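**Arm stops dead with a force fault when it pushes blocks, but only sometimes**

posted by putov_bench

Okay, I'm stumped. I have an Atell arm with one long straight finger on the wrist, and all it does is slide little 3D-printed blocks along a wooden board. Works great for a while, then it trips fault 277 and locks up with the finger down. I clear it, it runs again, then boom, same thing. Last night it happened 34 times before I gave up and went to bed. It's worst when the blocks are bunched up. I've already swapped the cable and rebooted everything (twice!). Am I going to wreck the wrist if I keep clearing it? 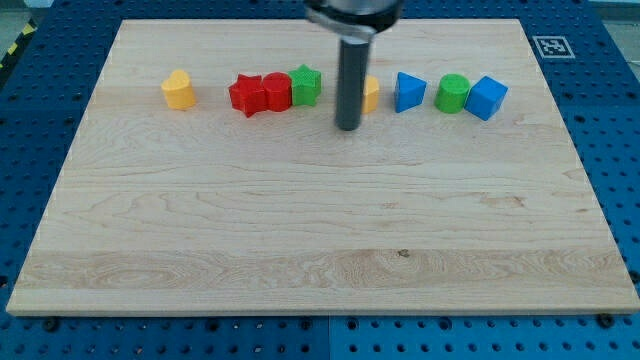 Page 1 of 2

**orellana_shop**

Stop clearing it until you've checked your height! I had the same fault on mine and the tip was dragging on the wood. Boards aren't flat. Mine's glued up from planks too, and it had a hump you couldn't see but could feel with a ruler laid across it. Jog the finger to all four corners and then the middle, slow, hand on the stop button, and slide a piece of paper under the tip each time. If the paper grabs anywhere, raise your working height a hair and try again.

Also, what's your push limit set to? Mine was at 200 from the last job and I never noticed.

**wirirent_fan**

had this, reinstalled the software, went away. came back a month later tho so idk

**gearsandgravy**

I'd do the paper thing first, but look at the bunching too. When you've got a star touching a cylinder touching another star, you're shoving the whole bunch at once, and those star points can jam against each other. Try one block by itself, say the heart. If it never faults alone, it's the load, so slow down your pushes and come at the group from the end.

And please don't reach in to fix a block while it's sitting there faulted. Mine twitched when I hit clear and it got my knuckle pretty good. Stop button first, then hands.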